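De : Nantana Hemmin
À : liste demonstration-manipulation
Objet : Re: Consignes de téléopération pour les tâches de vaisselle
Date : 29 septembre 2018

Mesdames, Messieurs,

Je réponds au message du site de Kurnberg, reproduit en partie ci-dessous, au nom de la coordination du projet Aravena.

> Lors des séances en téléopération, nos opérateurs hésitent sur la
> manière de saisir les assiettes. Le protocole prévoit une prise par le
> bord, mais ne dit rien de la position du pouce. Faut-il par ailleurs
> imposer l'usage d'une seule main, ou laisser l'opérateur travailler
> des deux côtés à la fois ? Enfin, les démonstrations interrompues
> doivent-elles être conservées ?

Sur le premier point, la prise par le bord demeure la règle. Les doigts se referment sur la tranche et le pouce prend appui sur la face de l'assiette. L'opérateur marque un court arrêt une fois la prise assurée, avant tout déplacement du poignet. Cet arrêt facilite ensuite le découpage des séquences et il est demandé à tous les sites de le respecter.

S'agissant de l'usage des deux mains, la version 3 du protocole l'autorise pour le transfert entre l'évier et le lave-vaisselle. Chaque bras peut tenir une assiette, à condition que l'opérateur n'engage qu'un seul mouvement de dépose à la fois — l'autre main restant immobile jusqu'à l'ouverture complète des doigts.

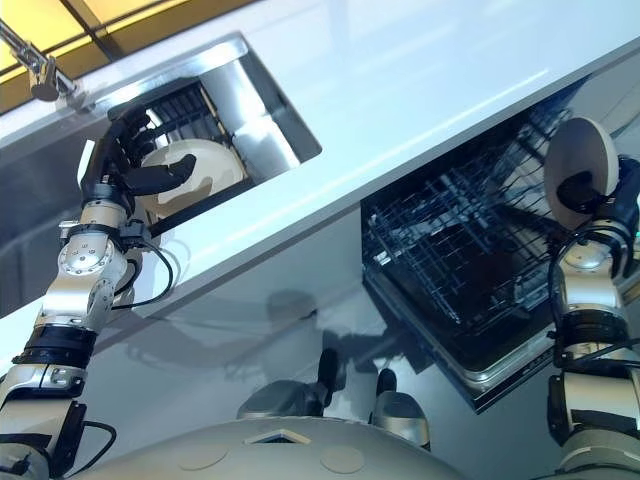 Les démonstrations interrompues sont à conserver dans un répertoire distinct, avec mention du motif d'arrêt. Le site de Grasodby en a transmis 65 depuis le mois de février et leur examen a conduit à réviser la section relative aux chutes d'objets. Il n'y a pas lieu de les rejouer ni de les corriger après coup.

Nous rappelons que l'objectif fixé pour l'ensemble des sites est d'environ 2 000 démonstrations complètes. Ce total comprend les séances de guidage manuel, dans lesquelles le bras est conduit directement par l'opérateur, mais les deux modes doivent figurer séparément dans le fichier récapitulatif. Les sites qui les ont réunis sous une même rubrique voudront bien adresser une version rectifiée.

Les demandes de matériel (gants de commande, câbles de rechange) continuent d'être traitées par Emico, au moyen du formulaire habituel. L'annexe 9 du protocole sera mise à jour en conséquence et diffusée sur cette liste.

Veuillez agréer, Mesdames, Messieurs, l'expression de mes salutations distinguées.

Nantana Hemmin
Coordination du projet Aravena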